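Home | Projects | Hands & Grippers | Parts Bin | Contact

How I fixed a hand that kept grabbing the backdrop

2026-07-22

So my robot hand spent most of July trying to eat its own scenery. I run it over a printed backdrop (a living room, sofa and windows and all), and every so often the fingers would close a bit low, catch the sheet and pull. The Rorar controller would see the current climb, decide it had hold of something heavy and squeeze harder. Great! By the time I got to the stop button, one finger joint had a click in it that wasn't there before.

If yours does the same thing, work through it in this order.

First, kill the power at the wall. I mean the wall, not the software stop. Mine holds its last grip command through a soft stop, and I nearly got a thumb in there finding that out.

Once it's dead, ease the fingers open by hand, one joint at a time. If a joint fights you, leave it and back off the tendon screw a little. Don't yank the sheet!

Next, look at your logs. I went through 3,000 cycles in the Drandau viewer (with a lot of coffee) and the bad grabs all had the same thing in common: the wrist height had drifted 2 mm low. My zero was set on bare wood months ago and I'd never touched it again.

Re-zero with the sheet down, creases included. Park the hand open above the print, lower it slowly until the first fingertip touches, then come back up and save that as your floor.

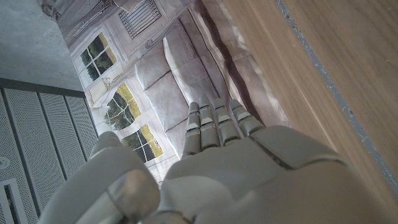 Hand over the living room print, fingers open, wrinkles still in the sheet.

Then cap the grip current. Mine was set at the factory default, way too high for paper or cloth, and I dropped it to 200 mA in the Montoya config file. Restart the controller after you save, or it'll happily keep using the old number (ask me how I know).

Last thing, run 200 slow cycles with your hand near the switch. Mine got through them without a snag. The click is still there, so I've ordered a joint kit from Fillen and I'll post the swap when it shows up.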